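Tusomow Boards > Home & Hobby > Kitchen Table Science
Thread: plastic wrap over cups, does it really slow evaporation??

grikent_desk
Posted March 1, 2018
ok so long story. Office air is super dry, desk is the only flat spot I have, and my kid has a science thing on evaporation. Two small cups and one big one, tap water in all, wrap over the tops. No rubber bands. Marking levels w/ the lines on the cups. Question is do I need a cup with no wrap to compare or is that overkill

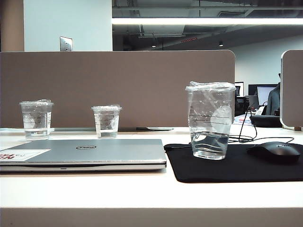 my setup, big one's on the mousepad, small ones behind the laptop

hpryor
Yes you need an open cup. Otherwise what are you comparing to. Same size as one of the others, same amount of water.
Also get that water away from the laptop. I killed one in October with less than that. 654 bucks.
- Hamish Pryor

grikent_desk
lol fair. laptop is closed tho

hpryor
Closed doesn't help, mine was closed

figueroa_fan
disagree on the open cup, if the kid is just asking big cup vs small cup then wrap on all of them is fine. Depends what the question is. What IS the question

grikent_desk
"does water leave a covered cup." thats it, thats the whole sheet

figueroa_fan
ok then hpryor is right, ignore me

Tosh_H
Wrap with no band leaks at the rim, specially if its bunched up. Pull it flat, tape all the way round. And don't trust the printed lines, they're never the same cup to cup. Kitchen scale. Weigh it, write it down, weigh it again in a week.
Other thing is bubbles. Pour slow and let it settle before you read anything.

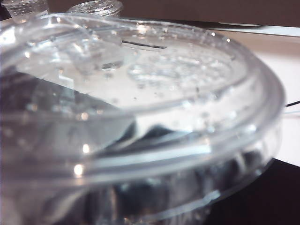 I get them on the walls too, every time, and you end up reading the level wrong if your eye isn't even with it. Droplets up the side count as water still in the cup, so another point for the scale. We did this at Virkville Elementary with over 40 cups and half the kids wrote down numbers that went UP.
Hamish Tosh

hpryor
Two Hamishes in one thread, what are the odds
Don't agree on tape tho. Tape adds weight, and it peels. Rubber band.

Tosh_H
tape weighs the same both times you weigh it?? unless you take it off

hpryor
fine. unless it peels

grikent_desk
ok going with scale + rubber bands + one open cup. moving evrything to the shelf tonite. will post numbers if I remeber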